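Reading time: 4 minutes

Flevton Tabletop Bin with Flip Lid

A small white plastic bin for desks, break room tables and coffee counters. It takes the everyday bits that pile up next to a snack: tissues, wrappers, bottle caps, crumbs. The lid is hinged and lifts by a gray tab on the side.

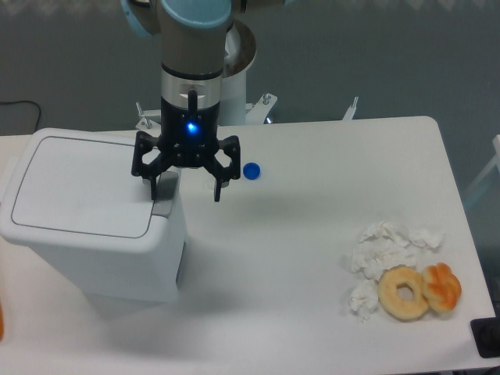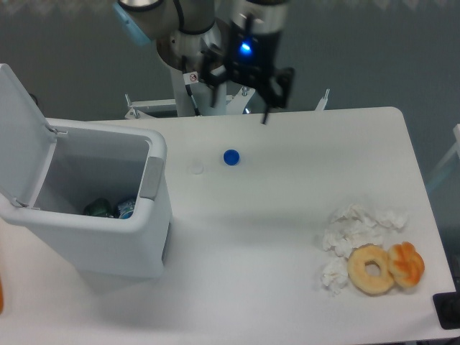 The tabletop bin in white with gray tab, lid down in one photo and flipped up in the other.

What it is

The Flevton Tabletop Bin is the smallest bin in our white range. It sits on top of the table, within reach of the person using it. We first made it for office kitchens where the main trash can is on the far side of the room and people leave their used tissues and bottle caps beside the coffee machine. It has since sold just as well for home desks, sewing tables and reception counters.

The body is boxy with rounded corners and a slight taper. The lid is flat and rectangular and closes level, with a thin dark gray groove running around it. With the lid down you can rest a notepad or a pack of napkins on top. Please do not stand a hot mug on it. The plastic will mark.

How the lid works

Put a finger under the gray tab and lift. The lid swings up and stays standing until you push it back down. There is no pedal, no spring and no battery. The tab is on the right edge as you face the bin, but the bin can be turned any way you like, so left-handed users usually just turn it around.

The hinge is a plain pin hinge. If the lid comes off its pins when you wash it, line up one side first, then press the other side in until it clicks.

What it holds

The bin is meant for dry, light trash. Crumpled tissues, snack wrappers, tea bag envelopes, pencil shavings, bottle caps and the paper from a doughnut or pastry are all fine. An empty drink can will fit, though a few cans will fill it quickly. Wet food scraps can go in if you use a liner and empty it the same day.

A bottle cap is easy to lose at the bottom of a large can if you want it back for recycling. In this bin you can see straight to the bottom with the lid open, and fish it out again.

Liners

You can use the bin bare or with a liner. The Prumow small liner fits with enough spare to fold over the rim, and the lid still closes over it. Liners come in rolls of 30 or in a carton of 100. Larger liners will bunch up under the lid and hold it open, so we do not suggest them.

To fit a liner, open the lid fully, push the liner down into the corners and fold the top edge outward. Leave the tab side for last, because the liner needs to sit flat there or the tab will catch on it.

Cleaning

Wipe with a damp cloth and a little dish soap. Crumbs and sugar glaze tend to collect in the groove on the lid – an old toothbrush gets them out. Do not use scouring pads or bleach on the gray tab, as it will go cloudy. The bin is not dishwasher safe.

For sticky spills inside, fill with warm water, leave for a while and pour out. Dry it before you close the lid.

Colors and matching items

Body and lid: white
Tab: gray
Material: plastic
Lid: hinged, hand operated
Item code: Flevton TB 13
Sold: singly or by the carton

The white matches the Arnier tray set and the Juška napkin box, so the three can be put together on a counter without looking like leftovers from different kitchens. The tray and the napkin box are sold separately.

Ordering

Single bins ship in a plain box. Offices and schools can order by the carton, and we can supply up to 600 bins on one order. Larger orders placed in January may take longer, as that is when we restock the warehouse. Spare lids are available under the same item code with the letter L added. Spare tabs are not sold on their own.

If a bin arrives cracked, keep the box and write to us with the order number. We will send a replacement and you do not need to return the broken one.

Common questions

Will it tip over? Empty, it is light and can be knocked over by an elbow. We sell a set of stick-on rubber feet which helps on smooth tables.

Can it be fixed to the table? There are no screw holes in the base. Some customers use removable mounting strips.

Does the lid seal? No. It closes flat but it is not airtight, so do not rely on it to keep in the smell of food.

Is there a larger size? Yes, the floor version has the same lid and tab. See the white range page for that one.

7 shares | 2 comments

Contact Flevton Customer Service | © Flevton | Back to top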